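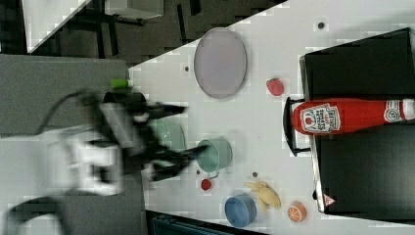

Play kitchen pieces on the white table, ketchup bottle on the black box.

List: trernamura-tableware
Subject: Re: Re: storage order for the Ata play kitchen pieces
Date: 11/22/18

Replying to the list as well, as two other rooms have the same pieces and the same shelf.

> We unpacked the second Thambiah carton in August and have been
> putting everything back by color, per the old card. It does not
> work. The blue bowl goes in with blue things from other sets, and
> the fruit ends up in four different bins. Can we switch to sorting
> by type? Also, does the plate go under or over the bowls? Ours has
> marks on the rim and I would like to know which way is causing it.
> And where is the ketchup supposed to live? The card does not list it.

Yes to sorting by type. The color card was written when the set had one plate and some fruit. The Trernamura register now runs to 1,139 entries across all rooms, and color is no use as a key there. Type first, then size within type. Color goes in the notes column.

Proposed types:

1. Flat dishes
2. Bowls and cups
3. Baskets
4. Food, toy
5. Containers and bottles

The large plate is type 1. Its color has been entered as gray, mauve and lavender by different people, and it is one item in the register. Please use "plate, large, pale" and stop there. The register gives 275 mm across the widest part, measured over the rim.

On stacking: plate at the bottom, always. A bowl standing on the plate puts its load on the flat part. A plate laid over bowls rests on their rims and slides when the shelf is pulled out, and I would expect marks from that. If yours has been on top since August, try a season with it underneath and report back.
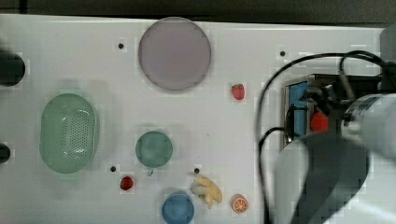 Type 3 needs one more rule. The green basket with the holes in the bottom is stored empty. It is the obvious place to drop the strawberry and the small red fruit at the end of a session, and once they are in there the shelf count is short and somebody writes to the list about missing food. Food goes in the food bin. The basket goes on its own shelf, base down.

For type 4, the register names are:

strawberry
small red fruit
banana
orange slice

"Small red fruit" is deliberate. It has been booked in as a cherry and as a tomato, and each time a replacement for the other was ordered. The Thambiah packing slip is no help; it lists the piece by weight only, with two others, at 176 g for the bag.

Cups are stored upright, single layer, not nested. The cup with the handle will nest, but the next person pulls it out by the handle. Clearance between shelves is enough for a single layer.

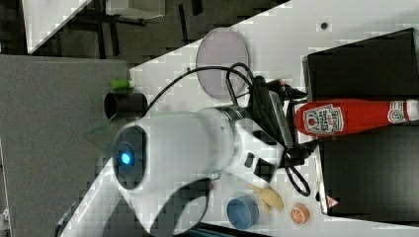 Festari register desk
to trernamura-tableware

Second part, on the ketchup. The bottle is Heinz and was never part of the Ata set, so it is missing from the card for that reason. It is now entered under type 5 as a separate line. It may be kept lying on its side, as on the black box, or upright in the deep bin. On its side it needs a stop at one end or it will roll.

Bins are to be relabeled by type before the next exchange between rooms. Labels are 6 to a sheet and one sheet covers a room, with one left over for the plate shelf. Old color labels come off completely. Do not stick the new ones over them, as the combined thickness catches on the rail.

If a piece fits none of the five types, leave it out of the bins and send its register number to the list. Do not open a sixth type locally.

The revised card will be sent as plain text, same subject line.

--
trernamura-tableware
To leave the list, send a blank message with "remove" as the subject.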